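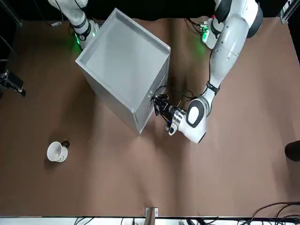 Ticket 307: Stage times missing for cars entered in Class 2, Brikum Hill Rally
Opened: 18 Oct 2004
Status: Closed, with one item carried forward
Product: Trirenard timing software
Submitted by: Plisteo Motor Club, results office

Problem as reported
The provisional results for the Haddadin stage show no finish time for seven cars in Class 2. All seven were recorded as finishers on the paper sheets kept by the marshals at the stop line. The overall standings list these cars as retired. Start times for the same cars are present and correct.

First response
The club was asked to supply the finish line log, the start list as issued on the morning of the event, and a copy of the paper sheets. The club was also asked not to run the results again until the files had been reviewed, as each run replaces the stored class tables.

Findings
The finish line log contains a time for each of the missing cars. The fault therefore lies in the import and the timing beam is not in question. The start list was amended after scrutineering, when the cars concerned were moved into Class 2 and given new door numbers. The amended list was loaded at the start line computer only. The finish line computer continued to use the earlier list and stored the times against numbers that no longer existed.
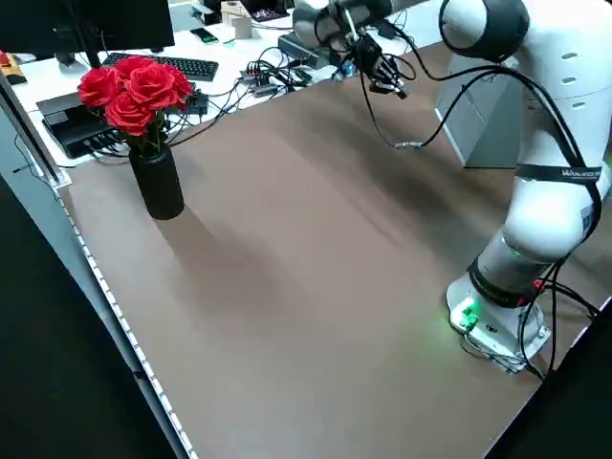
A second matter was found during the review. The clock at the finish was 2 seconds ahead of the clock at the start. This affects every car equally and does not change the finishing order, but the published times should be corrected.

Action taken
1. Amended start list loaded at the finish line computer.
2. Finish line log imported again.
3. Clock correction applied to all 70 entries on the stage.
4. Class and overall standings run again and compared with the paper sheets.

The corrected times agree with the paper sheets for all cars. The club has confirmed that revised results will be posted and that the period for protests will run from the time of posting. 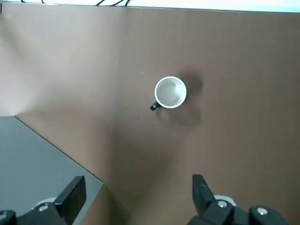 White mug with black handle, seen from above.

Carried forward
The club has requested a warning when the start lists held at the two computers do not match. The request has been passed to development. No release date can be given at present.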